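How to Build a Torsion Box Assembly Table Top

November 19, 2023
Filed under: Shop Projects

A flat assembly table is worth more to me than another power tool. If the surface you glue up on has a twist in it, the cabinet will have the same twist, and you won't find out until the doors go on. I used a solid-core door on sawhorses for 8 years and spent a lot of that time shimming.

This top is a torsion box, a grid of thin ribs with a skin glued to each side. Mine is 61 inches long and 32 inches wide. Change the size if your shop calls for it, but keep the rib spacing under 10 inches or the skins can sag between ribs.

What you need

Two sheets of 1/2-inch MDF for the skins
One sheet of 3/4-inch MDF for the ribs and the outside frame
Hardwood strips for edging, 3/4 inch thick
Yellow wood glue, at least a full quart
A brad nailer with 1 1/4-inch brads
A small foam roller and a tray
Winding sticks and a long straightedge
Every clamp you own, plus some weights

Wear a dust mask for the cutting. MDF dust is very fine and it gets everywhere.

Set up a flat base first

The box will copy whatever it is sitting on while the glue dries, so this step matters more than any of the others. I set two straight 2x6 beams on edge across a pair of sawhorses. I jointed the top edge of each beam beforehand and checked them against each other.

Lay a winding stick across each end of the beams and sight down from one to the other. If the top edges of the sticks aren't parallel, slip a playing card or a thin wedge under the low corner until they are. Then check again from the other end. I screwed the wedges in place so they wouldn't move when I bumped the sawhorses, which I did twice.

Cut the ribs

Set the table saw fence to 3 inches and rip all of your rib and frame stock in one session without moving the fence. If you have to come back later and reset it, the new pieces will be a hair taller or shorter and you'll get a gap in the glue line.

You need two long frame pieces at 61 inches, two end pieces at 30 1/2 inches, three long ribs at 59 1/2 inches and a stack of short ribs to fit between them. Don't cut the short ribs to a number from a plan. Lay the long pieces out on the bottom skin, measure the gaps, and set a stop block on the miter saw.
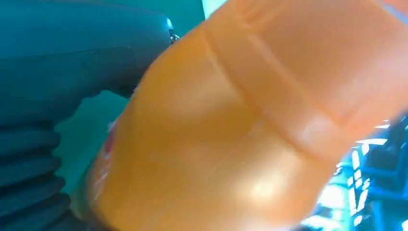
Label each short rib with a pencil as you cut it. They should all be the same, but if one is off you'll want to know which row it came from.

Mark the bottom skin

Cut both skins an inch oversize in each direction. You will trim them flush later. Put the bottom skin on your beams and draw the location of the frame and the long ribs on it. I also drew a line where each row of short ribs goes. Stagger every other row by 3/4 inch so you can get a nail into the end of each short rib from the other side of the long one.

Assemble the grid

Start with one long frame piece and work across. Put glue on the end of each short rib, hold it on its line, and shoot two brads through the long piece into the end. The brads only hold things in place while the glue dries, so don't worry if one blows out the side. Snip it off and go on.

When the whole grid is together, lay the straightedge across it in several directions. Any rib that stands proud gets knocked down with a block plane or a sanding block. Ruth Clegg, who built one of these before I did, told me to scribble pencil lines over all the top edges and sand lightly with a long block until the lines are gone. That worked well. Flip the grid and do the other side.

Glue the skins

Do a dry run. You have 10 minutes at most before yellow glue starts to skin over, less in a warm shop, and it helps to know where the clamps are.

Roll glue onto the top edges of the grid. Set the skin on, line it up so it overhangs evenly, and drive a brad near each corner to keep it from sliding. Clamp around the outside edge with cauls. For the middle I used paint cans and a box of old brake rotors. Leave it overnight.

Flip it over, put it back on the same beams, check the beams with the winding sticks again, and repeat with the other skin. Once both skins are on, the shape is locked in and you can't adjust it.

Trim and edge

Run a flush trim bit around both faces to take off the overhang. Go slowly at the corners. Glue on the hardwood edging with the top edge slightly high, then plane or scrape it down flush once it's dry. I rounded the corners over with a 1/4-inch bit because I walk into them.

Finish

I put on 2 coats of oil-based polyurethane and then paste wax. Coat the bottom too, or the top can cup as it takes on moisture from one side. The wax keeps dried glue from sticking, and most drips pop off with a putty knife.

Notes

The top is heavy, but one person can tip it up on edge. Get help to lift it onto a base.

If you want to mount a vise later, glue solid blocking between the ribs before the second skin goes on. I didn't, and I had to cut a hole in the bottom to add it.

You can use 1/4-inch MDF for the skins to save weight. With skins that thin I would bring the rib spacing down to 6 inches.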